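2026年9月5日 记录

接着看Flomik那套厨房仿真包，Simard的试用版，授权36天，先把该试的试完。Olga要一份能不能买的结论，下周组会用。

装的时候卡了一下，说明书里的依赖版本和安装脚本写的对不上，按脚本的来就行。第一次载入大概60秒，后面有缓存就快了。

包里自带三路视角：侧面全景、腕部、工作台斜上方。外参可以改，但是改完要重启场景，不能热更新，烦。腕部那路近裁剪面默认值偏大，手指贴近东西时会穿，已经改小，配置存在我目录下的porkotton分支。

任务先跑锅铲抓取，台面随机摆放，种子固定6个。

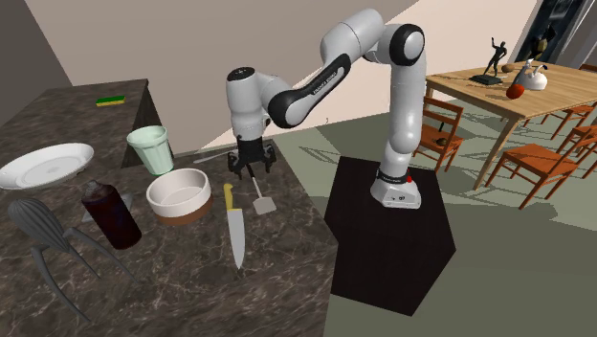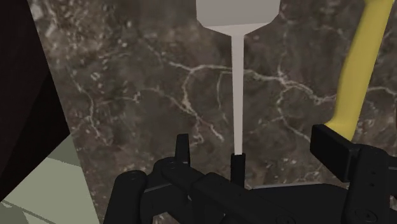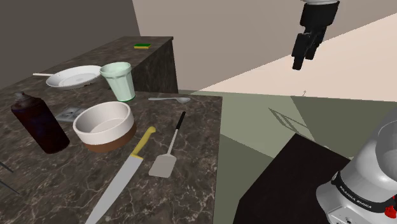

锅铲任务，Flomik厨房场景，深色大理石台面，渲染图

几点想法，乱记：

材质可以，大理石纹理比我们自己搭的Ermont那套强。不过深色台面配黑夹爪，腕部视角里对比度很低，分割那边估计要头疼。问一下能不能换浅色台面，文档里只写了"支持自定义材质"，没给例子。

细长柄的碰撞体要查。默认是凸包，柄和铲头之间的弯会被填平，夹取高度就不准。Debashish说可以自己做凸分解再导回去，他五月份在别的包上弄过，脚本还在。找他要。

刀也在台面上，刀和锅铲离得近的时侯要看规划器绕不绕。现在还没开避障，先别拿成功率给别人看。

夹爪摩擦系数默认值没写单位也没写来源，发邮件问了Simard客服，还没回。

价格：基础版含6个场景，再加要另算，多机位录制是单独模块。这个模块我们肯定要，报价单上没列，让Olga去谈。授权按机器绑定，换显卡要不要重新激活也得问清楚，上次别家的就吃过亏。

导出格式能直接进我们的读取代码，只是时间戳字段名不一样，改一行。深度图是浮点，占地方，盘要清一清。

待办
- 锅铲碰撞体重做，再跑同一批种子
- 浅色台面试一版
- 腕部相机加一点噪声，现在太干净
- 避障打开后重新录
- 催客服

目前倾向：能买，等碰撞体和报价两件事有着落再定。Debashish有空的话帮忙看下我改的裁剪面参数，怕影响深度图经度。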